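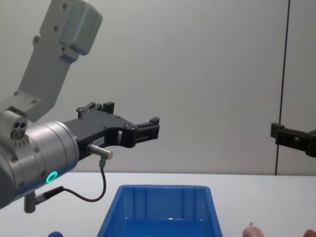 桌上的一只蓝色收纳箱

收纳箱

分享 21　评论 100

收纳箱，又称收纳盒、整理箱、储物箱，是一类顶部敞开或带盖、可以徒手搬动的容器，用于存放、归类和短距离转移零散物品。家庭、学校、办公室、商店后仓、工作间和小型仓库都有使用。尺寸较小、放在桌面或抽屉里的通常称为收纳盒或桌面盒，尺寸较大、放在地面或货架上的称为收纳箱或周转箱，两者之间没有严格界线。

收纳箱与柜子、抽屉的区别在于它可以整体移走。与纸箱相比，多数收纳箱可以擦洗，能反复使用，箱壁也比较稳定。与篮子相比，收纳箱的箱壁大多封闭，小件物品不容易漏出。这些区别在日常用语里时常被忽略，许多人把带孔的浅筐也叫收纳箱。

一、名称

中文里“箱”和“盒”的用法主要取决于大小和习惯。一般来说，一只手能拿起的叫盒，需要双手搬的叫箱。工厂和仓库里常用“周转箱”“物料盒”“零件盒”等名称，强调物品在不同工位之间的流转。家居商店多用“收纳箱”“整理箱”，衣物、玩具和换季被褥是最常见的收纳对象。部分地区把敞口、无盖的矩形浅箱叫作“胶筐”或“方盆”。

英语中对应的词有 bin、box、tote、crate 等，其中 bin 多指敞口的箱盒，tote 多指有提手、便于搬运的箱子，crate 多指带格栏的箱子。中文译名不统一，进口商品的说明书上常把几个词都译成“收纳箱”，购买时应以实际形状和尺寸为准。

二、结构

收纳箱的基本结构包括箱底、箱壁和箱口，部分产品另有箱盖、提手、隔板、标签槽和滚轮。

箱底承受主要重量。常见做法是在底面设置纵横交错的加强筋，或者把底面做成略微内凹，使四周的边缘着地。后一种做法可以减少底面与桌面的摩擦，桌面稍有不平时箱子也不易晃动，但存放薄片状物品时，薄片可能贴在底面上难以取出。部分零件盒把底部与箱壁的交界处做成较大的圆角，方便用手指把最后几件小零件拨到边上拿出来。

箱壁多为上大下小，带有一定斜度。斜度的主要用途是让空箱可以套叠存放，也便于生产时脱模。斜度越大，空箱叠起来越省地方，装满时的有效容积则越小。直壁的箱子容积利用率高，排在一起缝隙小，但空箱不能套叠，占地较多。

箱口一般有向外翻的边缘，称为翻边或箱沿。翻边可以提高箱口的刚度，防止装满后箱壁向外鼓出，也是手搬时手指着力的位置。翻边较窄的箱子搬重物时会勒手。有的产品把翻边在两端加宽，形成隐藏式提手，外形比较整齐。

箱盖有扣合式、铰链式、对开式和平放式几种。扣合式箱盖靠两端或四角的卡扣锁住，防尘效果较好，卡扣是最容易损坏的部件。铰链式箱盖与箱体相连，不易丢失，打开时需要上方或后方留出空间。对开式箱盖由两片带齿的盖板组成，多见于物流周转箱。平放式箱盖直接盖在箱口上，开启方便，没有锁紧作用。

隔板分为固定式和可移动式。可移动隔板插在箱壁内侧的竖槽里，槽的间距决定了分格的大小。分格较多时，隔板本身占去的空间不能忽略，浅盒尤其明显。

三、材料

收纳箱的常见材料有塑料、纸板、布料、木材、金属和藤草编织物。

塑料收纳箱产量大，颜色和尺寸多，重量轻，可以水洗。家用产品多采用聚丙烯，这种材料耐弯折，适合做卡扣和铰链，低温下会变脆。需要较好抗冲击性能的周转箱常用聚乙烯。透明度高的桌面盒多用聚苯乙烯或类似材料，看得清内容物，但跌落时容易开裂。塑料箱长期受阳光直射会褪色、发脆，放在阳台上的箱子尤其常见这类问题。

纸板收纳箱价格低，可折叠，适合存放文件和轻便衣物，怕潮，边角反复受力后会软塌。布面收纳箱以布料包覆硬板或只以布料成形，外观柔和，空置时可以压平，承重能力有限，脏污后清洗比较麻烦。木箱结实，可以修补，自重较大。金属箱用于工具和较重的零件，边缘若未卷边处理，容易划伤手和桌面。编织箱透气，适合放毛巾和干燥的织物，表面的缝隙会积灰，也会钩住细线。

四、颜色

收纳箱的颜色有两种作用，一是与环境搭配，二是区分用途。工作场所更看重后者，常以颜色区分物品的类别、状态或所属区域，例如用一种颜色放待处理的物品，另一种颜色放已完成的物品。各单位的规定并不相同，同一种颜色在不同地方含义可能相反，借用或合并箱子时需要重新核对。

蓝色是周转箱和物料盒中很常见的颜色。蓝色与多数金属零件、纸张、木料和浅色包装之间的反差较明显，遗漏在箱底的物品容易看见。蓝色箱体也比白色耐脏，比黑色容易发现污渍。缺点是深蓝色的小物件放进去后不易分辨，遇到这种情况一般改用浅灰或白色的箱子。

透明箱不必打开就能看到内容物，适合品种多、取用不固定的场合。其外观会受内容物影响，放在开放式架子上时显得杂乱。不透明箱则依赖标签。半透明箱介于两者之间，能看出大致的颜色和剩余量，看不清文字。

颜色分类的种类不宜过多。种类一多，使用者要查对照表才能确定往哪里放，分类的速度会下降。辨色有困难的使用者也可能难以区分红色与绿色的箱子，常见的补救办法是在箱体正面加上文字或图形标签。

五、尺寸与规格

收纳箱的尺寸以长、宽、高表示，应注意外尺寸与内尺寸的差别。外尺寸决定能否放进柜子或架子，内尺寸决定能装多少东西。商品页面上只标一组数字时，多数指外尺寸。斜壁箱的上口与箱底尺寸不同，只看上口尺寸，容易高估容量。

工业用周转箱常按模数设计，即小箱的长宽恰好是大箱的一半或四分之一，几只小箱并排后与一只大箱的占地相同。这样不同大小的箱子可以混合码放在同一块托板上。家用产品较少采用统一的模数，不同品牌的箱子即使标注同样的容量，也往往不能互相叠放，箱盖更难通用。

Nillero 的桌面系列以托盘宽度为基准，浅盒与深盒共用一种箱盖。Windness 的敞口料箱前端较低，叠放后仍可从前方取物，箱体正面留有插标签的窄槽。Masson 目录中的收纳箱分家用和工场用两类，连同隔板、箱盖和标签夹在内共有2173个货号，其中许多只是颜色不同。Fladwood 以木箱为主，较大的一款箱体外长700毫米，底部装有可拆的木条，磨损后可以单独更换。

高度对使用的影响常被低估。桌面上使用的箱子过高，坐着取物时手臂要抬高绕过箱沿，也看不见箱底。存放小件物品时，箱内堆得越深，下层的东西越难找到。因此小零件、文具和手工材料多用浅盒，体积大而轻的物品才用深箱。

六、使用

（一）桌面

桌面收纳箱用于集中放置正在使用或等待处理的物品。常见的摆放位置是惯用手一侧、前臂自然伸出可以够到的范围内。箱子离桌沿太近时容易被衣袖或手肘碰落，离得太远则需要起身取物。两只手轮流操作的工作，例如分拣、折叠和装袋，箱子多放在身体正前方，左右两手都能够到箱口。

从桌面把物品放入箱中时，箱沿的高度决定了手需要抬起的距离。重复放入大量小件物品的场合，选用低沿的箱子比较省力。易碎或表面怕刮的物品应先放低再松手，也可以在箱底铺一层软垫。软垫要裁得与箱底一样大，过小会滑动，过大会在边缘翘起，挡住角落里的小东西。

空箱较轻，单手往里放东西时可能被推动。桌面光滑时可在箱底四角贴防滑垫，或者把箱子靠在桌面后沿的挡板上。抽取长条形物品时，如果物品卡在箱口，也会把箱子带起来，这类物品宜竖放或换用更长的箱子。

（二）抽屉和柜子

放在抽屉里的收纳盒主要起分隔作用。盒子的总宽度应略小于抽屉内宽，留出的间隙以手指能伸入为宜，便于整只取出。间隙过大时，抽屉推拉会使盒子移位。柜中使用的深箱最好带有正面提手，取出时像拉抽屉一样向外拉。柜子较高的层板上宜放轻的箱子，重物放在腰部以下的高度。

柜门内侧的铰链会占去一部分宽度，箱子能放进柜内却拉不出来，多半是碰到了铰链或只开了一扇门。量尺寸时应在柜门完全打开的状态下，以铰链之间的净宽为准。

（三）地面和床下

地面上的收纳箱多用于玩具、鞋和待洗衣物。床下收纳箱高度较低，长度较大，带滚轮的款式拉出比较方便。滚轮会增加总高，购买前要从地面量到床架横梁的下沿，床垫下陷的部分也要计算在内。床下积灰较多，宜选带盖的箱子。

（四）货架

货架上的收纳箱按取用频率分层，常用的放在肩部与腰部之间。敞口箱上方应留出手能伸入的高度，否则每次取物都要把整只箱子拉出。箱子的正面朝外，标签贴在同一高度，补货和清点时比较容易辨认。层板的承重按装满后的重量计算，书籍、纸张和金属件看起来体积不大，装满一箱后往往超出单人能够轻松搬动的重量。

七、分类与标签

收纳箱内物品的分类方法大致有按品种、按用途、按使用者和按时间四种。按品种分类便于统计和补充，例如把所有电池放在一起。按用途分类便于一次取齐，例如把包装用的剪刀、胶带和标签纸放在一只箱里。按使用者分类适合多人共用的房间。按时间分类用于换季衣物和需要定期处理的票据。

同一处空间可以混用几种方法，但每一只箱子只宜采用一种。一只箱子里既有按品种放的，又有按用途放的，过一段时间后使用者就难以判断某件东西应当放回何处。许多家庭会留出一只不分类的杂物箱，暂放来不及归位的物品。杂物箱不宜过大，并应定期清空。

标签的内容以名称为主，必要时加上规格、数量下限或存放位置。手写标签修改方便，打印标签字迹清楚。直接写在箱体上的字不易擦净，箱子改作他用后旧字会造成误解，因此一般写在可以撕下的胶带或可以抽换的卡片上。标签贴在箱盖上，箱子叠放后就看不见，盖子互换后还会张冠李戴，贴在箱体正面较为可靠。对还不识字的儿童，可以用图画代替文字。

八、叠放与搬运

叠放分为套叠和堆叠。套叠是空箱一只套入另一只，节省空间；堆叠是装有物品的箱子上下码放，由下方箱子的箱盖或箱沿承重。有的箱子旋转半圈后即可由套叠转为堆叠，称为可插可叠式。这类箱子两端通常用不同颜色或凸起标记方向。

套叠过紧时，箱子之间形成负压，难以分开。处理办法是沿箱沿四周轻轻掰动，让空气进入，或在套叠前在两箱之间夹一条纸板。不要用螺丝刀等硬物撬动，翻边容易因此开裂。

堆叠时重箱在下，轻箱在上，上下箱的边缘对齐。没有定位槽的箱子不宜叠得过高。箱盖中间下陷的，说明重量已经落在盖板上，应减少层数或改用由箱壁承重的款式。不同品牌的箱子混叠时，即使外观相近，底部的凸边也可能落不进盖上的凹槽，放稳后要用手推一下检查是否滑动。

搬运前先确认卡扣已经扣紧。卡扣式箱盖只负责盖合，提着盖子上的把手搬重物时，卡扣有可能脱开，重箱应托住箱底或握住箱体两侧的提手。搬运装有散件的敞口箱时应保持水平，转身和上下台阶时尤应注意。

九、清洁与保养

塑料收纳箱一般用温水和中性洗涤剂清洗，用软布擦干。加强筋之间、翻边下面和卡扣的转轴处容易积灰，可用旧牙刷清理。硬质刷子和去污粉会在表面留下细痕，以后更容易藏污。胶带残留的胶可以用食用油浸润片刻后擦去，再用洗涤剂洗净油渍。有机溶剂可能使部分塑料发白或开裂，应先在不显眼处试用。

洗后的箱子要倒扣或侧放晾干，完全干燥后再盖上盖子，以免产生霉味。已有异味的箱子可以敞开放在通风处，或放入小苏打静置一夜。存放过油脂、颜料或药剂的箱子不宜再用来装食品和餐具，应在箱体上标明用途。

布面箱以吸尘为主，局部污渍用湿布按压，不宜浸泡。木箱用拧干的布擦拭，毛刺可用细砂纸顺着木纹打磨。金属箱出现锈点时应及时擦除并补漆。

箱体出现贯穿的裂纹、提手松动或箱底明显下凸时，不宜再装重物。裂纹较短的旧箱可以用来存放轻便的织物。箱盖损坏而箱体完好的，可以改作抽屉或柜内的敞口箱。确需丢弃的，应清空并撕去标签，按照材料分类投放。

十、选购

选购收纳箱时，通常先确定要放的物品，再量存放位置，最后选箱子。先买箱子再找用途，容易出现尺寸不合或闲置的情况。测量时除长宽高外，还要考虑开盖所需的高度和抽出所需的前方空间。

现场挑选时可以检查以下方面：

箱体放平后四角是否都着地；
箱沿和提手内侧有无毛边；
卡扣开合是否顺畅；
箱盖四周与箱口是否贴合；
同款箱子试叠后是否稳当；
有无明显刺鼻的气味。

需要成套使用的，应一次购齐或选择长期供应的款式。停产后再补买，颜色和尺寸往往略有差异。以一个中等大小的储物间为例，全部换成同款箱子，所需数量约为21只，其中深箱与浅箱的比例要看存放的内容。旧箱能用的可以放在柜内或层板后排，继续使用。

十一、安全

大型带盖收纳箱应防止儿童钻入，带锁扣的更应注意，空箱宜叠起或开盖存放。小零件盒要放在幼儿够不到的地方。收纳箱不能代替脚凳，箱盖一般没有按站立的载荷设计。塑料箱应远离炉灶、取暖器和发热的电器。存放电池时，应避免电极与金属物品接触，旧电池与新电池分开放置。

桌面上有电线经过时，箱子不应压在线上，也不宜让线绕过箱角后绷紧，移动箱子前先把线理到一侧。通道内的箱子应靠墙摆放，不得堵住门和配电箱。

相关条目

周转箱　抽屉分隔盒　物料盒　床下储物　标签夹　套叠容器

收藏 700　分享到　返回顶部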